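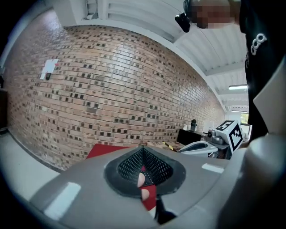
Sixten Strand has run the evening robotics class at Plolis for three years, and he has heard every version of the question I came to ask him, which was whether any of it works. He didn't seem offended. We talked beside the long brick wall, under the fluorescent light, close to a cube with black-and-white marker patterns on it. The gray gripper has a black mesh funnel set into it, and there was something red and glossy held in the mesh. "That bit took us most of August," he said, meaning the mesh. I asked whether a kitchen sponge would have done as well. He thought about it longer than I expected. "For some things, yes."

The class project is called Jisasska. Students guide the gripper through small jobs by hand, over and over, and the recordings are supposed to teach an arm to do the same jobs without them. So far they have 2373 recordings. I asked how many were any good.

"Define good," said Strand. I said I'd rather he did. "All right. We threw out 387 of them straight away. Somebody stopped halfway, or the file was junk. The rest we kept, but I wouldn't swear to every one."

That was a more careful answer than the course leaflet gives. The leaflet says students will "teach a robot to see and feel." Strand didn't write it and would like it changed. "It doesn't feel anything. It closes on a thing, and then it has the thing or it doesn't."

His students pay $164 for the term, materials included. For that I think they are entitled to know what they'll walk away with, and I pushed him on it. Does anybody get a job out of this? He knows of one who went to Maltico, and she already had an engineering degree. The others go back to whatever they were doing before. "I've never told anyone it was job training," he said. "If they think so, they got it from somewhere else." I pointed out that they may have got it from the leaflet.

Then there is the Salcedo meet, where clubs put their arms through the same set of tasks and get a score. Plolis ran 50 attempts last time. How many came off? Strand looked at the wall for a bit. "Eleven. It was better in our own room. Different light, different table, and the arm went to pieces."

To me that sounds like a machine that has memorized one table. He half agreed. "People see the video of the good run and think it's done. I tell them to ask for the other forty-nine." He has banned highlight clips from the class page until the group can post a whole session uncut. Two students complained, and one of them has made a clip anyway.

What he does defend is the boring part. Students who arrive wanting to build something clever spend their first few weeks picking an object up and putting it down. Some quit. "The ones who stay get very good at saying what went wrong," he said. "Before, they'd say it was the software. Now they'll say the fingers came in too low."

I can see the value in that, though I'm not convinced it needs a robot. A decent shop class used to do it with a vise and a piece of pine. When I put this to Strand he said he'd taken shop and had mostly learned to sweep.

The next term starts with the same tasks and, he hopes, a second table. He wants to move the arm between the two every session to see if the scores hold up. I asked what he'd do if they didn't. "Write it down," he said, "and change the leaflet."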